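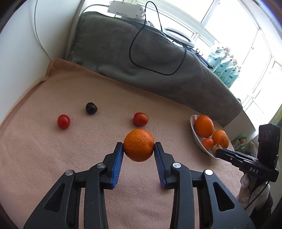 A mandarin, cherry tomatoes and a white bowl on a fleece blanket. Photo: Kistik

FOR IMMEDIATE RELEASE

Kistik brings the blanket picnic indoors for July

BRESNESS - Too hot for the park? Stay in. Kistik, the Bresness homewares shop, is running its Floor Picnic weeks all through July, with fruit from Queiroz, the grocer two doors down.

The idea is simple. One fleece blanket, one shallow bowl, small fruit that kids can pick up and put back. No plates, no knives, not much to wash afterwards.

Sessions start at 9 a.m. in the upstairs room and run two hours. Drop in, leave when you like. Mandarins and cherry tomatoes every morning, other fruit depending on what Queiroz has in. Free, but please sign up at the counter so we know how much to order.

"People kept telling us they eat on the living room floor anyway," said Ilse Mühlbauer, owner of Kistik. "So we got some blankets out and put the fruit on them. Kids sort it, roll it, drop it in the bowl. Then they eat it. Tomatoes go first, always."

Shop staff will also show how to get tomato out of fleece. Cold water, a little dish soap, blot and dont rub. Shake the crumbs off outside first.

Fleece blankets and bowls will be on sale downstairs for the whole month. Some 600 blankets ordered, more colors expected later. Buy four bowls and the blanket is half price.

Parents of little ones: tomatoes and other small round fruit get cut lengthwise before eating, staff can do this for you. Please tell us about allergys when you sign up.

Local delivery through Fliter, same day if ordered before noon. Bowls are packed seperately.

Press contact: Henrike Brinkmann, Kistik, Bresness. Mornings are best. More photos on request.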